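1st October

Spring cleaning, or how I came to own one good doona

So the magnolia next door has dropped the last of its petals all over my driveway, the neighbour's dog has started shedding in clumps the size of guinea pigs, and I have finally, FINALLY sorted out the bedding. I've been threatening to do it since we moved to McIntyre. Those of you who've been reading since the Endale days will remember the flat with the mould problem and the window that only opened if you hit it with a shoe. I brought a lot of bedding out of that flat and I don't think I'd looked at most of it since.

I should say up front that I'm a terrible sleeper. Always have been. As a kid I'd be up at all hours reading under the covers with a torch, and as an adult I do the same thing only with my phone, and with more guilt. I nod off fine and then at three in the morning, ping, wide awake and thinking about whether I paid the rego. My doctor has had words with me about coffee. We've agreed to disagree.

Anyway, last winter I got it into my head that the problem was the doona. It was a hand-me-down, feather, and all the feathers had migrated to the bottom end, so I had roasting feet and a sheet of limp cotton over my shoulders. Every night I'd stand there and shake it like a madwoman, and every morning the feathers were back down at my ankles.

My first attempt at fixing this was a cheap one from the big shops out on the Gorkeo road. Polyester, very puffy, crackled when you rolled over. It was like sleeping under a packet of chips. I gave it a fortnight and then it went to the camping box, where I suspect it will outlive me.

Then I did what I always do, and read the entire internet. Do not do this! I went in wanting something warm and came out with opinions on fill power and baffle boxes and the moral standing of the duck. There was one forum thread that ran for 238 posts and I read every single one of them, in bed, at three in the morning, under the bad doona. By the end of it two blokes were having a proper blue over whether you should ever wash wool and I'd switched sides more than once.

I went with wool. Flero, it's called, the brand, and before anyone asks, they haven't given me a cent and have no idea I exist. It wasn't cheap. I put it off for ages and then bought it in the December sales, which is a ridiculous time of year to be buying a winter-weight doona. It was thirty-eight degrees that week. The courier looked at the size of the bag, looked at me, and said "good luck with that".

It sat in the cupboard until the first cold snap and I forgot about it more than once. When I did get it out it smelt a bit like a wet jumper for the first few nights, and I had a small panic and aired it on the line until the magpies got interested. After that, lovely. Heavy, but a nice heavy. It sort of drapes on you, where the puffy one used to hover. I still wake up at three but I'm comfy about it.
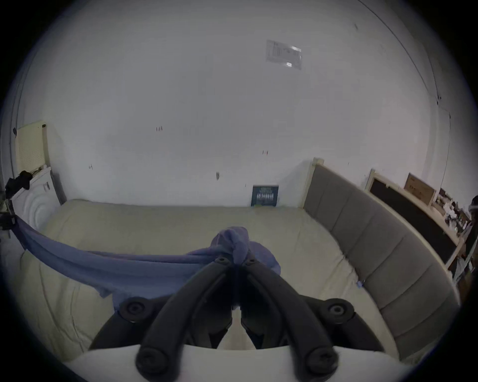
The small bedroom, bed and all.

Now, the cleaning part, which is what I sat down to write about. Once I knew which doona I liked I had no excuse for keeping the rest, and there was a LOT of the rest. I dragged everything out into the hallway and it came up past my knees. Sheets from a bed size I haven't owned since uni. A valance! Who was I, that I had a valance? An electric blanket with a cord I didn't trust. Pillowcases that had gone see-through in the middle. A quilt cover with sailing boats on it that I bought because it was on special and have never once put on a bed.

I had a system to begin with (keep, op shop, rags) and it lasted until morning tea. I'd pick up a fitted sheet to decide about it, remember something, put it down in no pile at all, and go and make toast. If you've got any sentimental tendencies at all I'd suggest doing this with the radio on loud. I found the flannelette set my nan gave me when I moved out of home, with the little blue sprigs, and had to have a sit down on the floor with them for a while. They're in the keep pile. They've got a hole you could put a foot through and they're in the keep pile, and that's that.

The op shop took the boats and most of the good sheets. If you're doing the same, ring first. Ours won't take pillows or anything with stuffing in it, and I only know that because I hauled the old feather doona all the way there and all the way home again. The vet, though! Vets and animal shelters often want old towels and blankets, so give yours a call. Ours took the towels and two blankets off me and I got to pat a greyhound in the waiting room, so I came out well ahead. They didn't want the feathers either. I've been told you can compost them. I have visions of opening the compost bin on a windy day and I'm still thinking about it.

A few things I've worked out about wool, for the people who'll ask in the comments. You don't need to wash it nearly as much as you think. Hang it over the line on a dry day, in the shade, and it comes up fresh. Get a decent cover and wash that as often as you like. Read the tag before you put it anywhere near the machine, mine says gentle wool cycle and cold water and I haven't been brave enough yet. And the ties in the corners of the cover are worth having. Mine has four, and I used to ignore them, and I used to spend a lot of time with one arm inside a quilt cover up to the shoulder, swearing.

Speaking of covers, I've tried the burrito method, the one where you lay it all out and roll it up and flip the end and supposedly it unrolls by magic. I've watched the video so many times. I ended up with the doona on the outside. I've gone back to climbing in there with it like a ghost, which has always worked for me and gives the dog next door something to bark at through the window.

Pillows are next. I don't want to talk about pillows yet. I have two, both flat as a pikelet, and I've already opened one tab too many on latex versus buckwheat. If anybody's slept on buckwheat, does it rustle? I feel like it would rustle, and after the chip packet I couldn't cope with another rustler.

Also, for whoever asked about the lemon slice from the last post, yes you can freeze it, no the icing doesn't go weird, and cut it before it goes in or you'll be at it with a bread knife like I was.

Right, the doona's been on the line since breakfast and there's cloud coming over from the Endale side, so I'd better go and bring it in.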